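Block Room FAQ
Updated 5/4/25

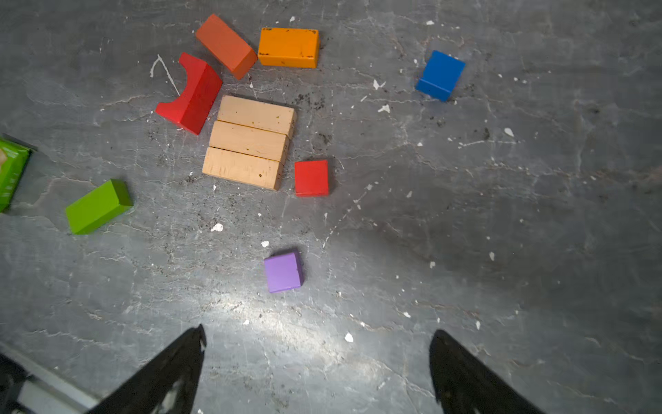
What is this page?

I run the block sessions at Goten, the play space on the ground floor of the old print building, and I also look after the lending boxes. People email me the same questions over and over (which is fine, I like email!) and Manju Dixit finally told me to write the answers down in one place. So here they are, in no special order. If yours isn't on the list, write to me anyway.

What kind of blocks do you have?

Wooden ones, nearly all of them. Some are painted in bright colors - reds and oranges get grabbed first, every time - and plenty are left plain so you can see the grain. Most are simple rectangles, and then there are arches, which are rectangles with a half circle taken out of one long side. We also have a drawer of cylinders and a few triangles that don't match anything else in the building. I love those triangles.

The full collection is 300 pieces. That sounds like a lot until four kids decide to build the same castle.

Why do you build on bare concrete? Wouldn't a rug be nicer?

Nicer for knees, yes. Terrible for towers. We had a thick rug for the first winter and everything over six blocks high leaned like it was tired. Concrete is hard and pretty flat, and a block set down on it stays where you put it. The old paint flecks and the cracks don't bother the kids one bit. Some of them use the cracks as roads, or rivers, or the edge of somebody's farm.

If you're coming with a crawler, bring a folded blanket. There are foam kneeling pads on the hooks by the door for grown-ups, and please use them, I learned that the hard way.

The floor has grit on it. Do you clean?

Yes! I sweep before the first session and again after lunch. It's an old floor and it sheds, and everybody walks in from a gravel lot, so some grit comes back. If you see a patch where you want to build, the hand brush is on the nail under the window. A block sitting on a crumb of gravel will rock, and then you'll spend ten minutes blaming the block.

Some of the blocks are chipped. Is that a problem?

Chips and scuffs, no. A block that gets dropped on concrete is going to lose a bit of paint at the corners, and I leave those alone. They've got years left in them.

Splinters are different. If an edge feels sharp or you can lift a sliver with your fingernail, drop it in the coffee can on my desk. Valentin Vidal takes the can home every so often, sands everything down and brings it back. I don't repaint them at the moment. I tried it once with leftover craft paint and the blocks came out tacky and stuck to each other in the box, so that was that.

What ages is this for?

The regular session is for three and up. Younger ones are welcome as long as an adult is right there on the floor with them and not on the bench with a coffee (I see you). There's no upper limit. Shigeru Yagi comes with his granddaughter and I'm fairly sure she's the one being polite about leaving.

How do I get my kid started? Mine just knocks things down.

Knocking down is building, as far as I'm concerned. Somebody has to make the thing first, so make it together and let them have the crash.

If you want a gentle way in, lay a few plain rectangles side by side, long edges touching, until you've got a little platform. It can't fall over, it looks like something right away, and a kid who isn't sure will usually put a block on top. From there it's a raft or a bed or a parking lot. Then hand over an arch. Stand it up with the cutout at the bottom and it's a tunnel, lay it flat and it's a bite out of a cookie. I've had kids spend a whole session on one arch and a toy car.

My tower keeps falling. What am I doing wrong?

Probably nothing, but try these. Start with the widest blocks lying flat. Overlap the joints like bricks, so that each block sits across the gap between the two under it. Put heavy things low. And step back for a second before you add the next one - I can't tell you how many towers I've taken out with my own sleeve.

Our tallest one that stood long enough to get measured was 87 inches. Riku Sakamoto built it with his sister on a stepladder (an adult was holding the ladder, and yes, I asked). The pencil mark is still on the post.

Do we have to sort everything by color at cleanup?

No, please don't. I used to ask for that and it took forever and made people cranky. Now it's by shape: rectangles in the big crate, arches in the shallow tray, everything else in the drawer. Lay the arches in on their sides, all facing the same way, and they nest nicely. Tossed in a heap, they take up twice the room.

Cleanup starts 15 minutes before the end. Check under the bench. There is always one under the bench.

Can I borrow blocks to take home?

You can! The lending boxes hold 100 pieces each and go out for two weeks. You sign the notebook, I write your phone number next to it, and off you go. It's a mix of painted and plain, with a handful of arches in every box.

If one goes missing, just tell me. I'm not going to charge you for a block. Shota Morikawa once returned a box with an extra one in it, a small blue thing that wasn't ours and wasn't his either, and it's been in circulation ever since.

The boxes don't go out in December. We need all of them for the holiday build, when the whole floor turns into a town and you can hardly get to the sink.

How should I clean blocks at home?

Damp cloth, wipe, dry with a towel, then leave them spread out overnight before they go back in a box. Don't soak them and don't put them in the dishwasher. Wood swells, and plain wood gets fuzzy when it's been too wet, and then you need Valentin again. For crayon on the plain ones, a bit of fine sandpaper along the grain does it.

I want to buy a set. Which one?

I get asked this the most and I'm not much help, sorry. Ours came from all over - yard sales, a school that closed, two big bags from a neighbor. What I'd look for is blocks that are true to size, meaning two small ones side by side match one big one. Take a few out of the bag and check. Get more plain rectangles than you think you need. Arches are fun, but two or three will keep most kids happy.

Can I donate our old blocks?

Yes please, as long as they're solid wood and don't have batteries, magnets or letters glued on. Odd sizes are fine. Leave them in the crate inside the door with a note so I know who to thank.

Do I need to book?

For regular sessions, no, just turn up. For birthdays, yes, and give me two weeks. There's no kitchen, so cake happens at the long table in the hall, and frosting stays off the building floor. I'm strict about very little, but I'm strict about frosting.

Where do we park?

Gravel lot behind the building. Come in by the green door, the front one sticks.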